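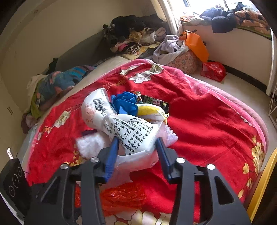
Envoltorios y bolsas de plástico sobre la manta roja de flores.

Recogida de un dormitorio: galería

La ordenación de un dormitorio en la residencia Feyisa se hizo un viernes de marzo. En la sección de habitaciones están también las notas que tomó Tiruwork Tekleab durante la tarde. La habitación se usa para dormir, vestirse y arreglarse, y casi todo acaba pasando por la cama antes de tener sitio.

El trabajo se reservó en un bloque de 90 minutos. La regla fue la misma que en los dormitorios anteriores: primero los desechos, luego la ropa y al final las superficies.

Sobre la cama había envases de varios tipos. El paquete blanco arrugado lleva un código de barras y texto en chino en letra pequeña. Al lado hay otro amarillo y blanco, y uno negro con dibujos verdes. Las bolsas finas de plástico se revisan con la mano antes de tirarlas, porque entre los pliegues se quedan etiquetas, gomas del pelo y algún pendiente. Las que están enteras se doblan y se guardan en el cajón de abajo, con un máximo de 22. El resto va a la basura.

La manta se sacude al final, con la ventana abierta. Tiene el borde rosa de pelo y retiene las pelusas, así que conviene pasarle después el cepillo.

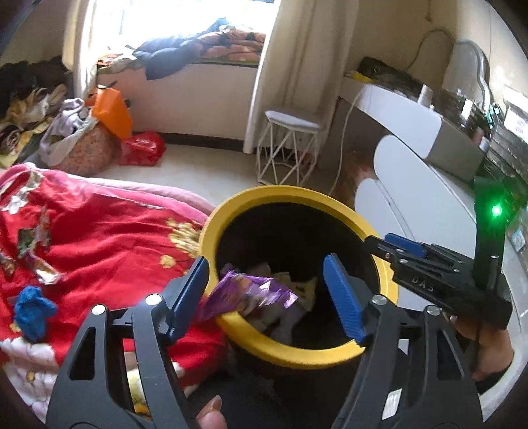
La papelera de borde amarillo, junto a la cama. Al fondo, la ventana y el taburete blanco.

En la papelera hay papel y envases arrugados, y un envoltorio morado y plateado sobre el borde. Se coloca pegada a la cama mientras dura la recogida y después vuelve a su rincón.

Quedaban para la segunda parte el montón de ropa de la pared y el que ocupa la repisa de la ventana. Tekle Moges pidió separar la ropa de cama de la de vestir antes de lavar nada. El tocador blanco tiene ficha propia, con los cosméticos y el espejo.

Notas de la tarde:
Inicio a las 5.
Bolsas grandes para ropa: marca Lesano, rollo de 9.
Cepillo para la manta: pedirlo en Burine.

Siguiente galería: el armario del pasillo.
Volver a Habitaciones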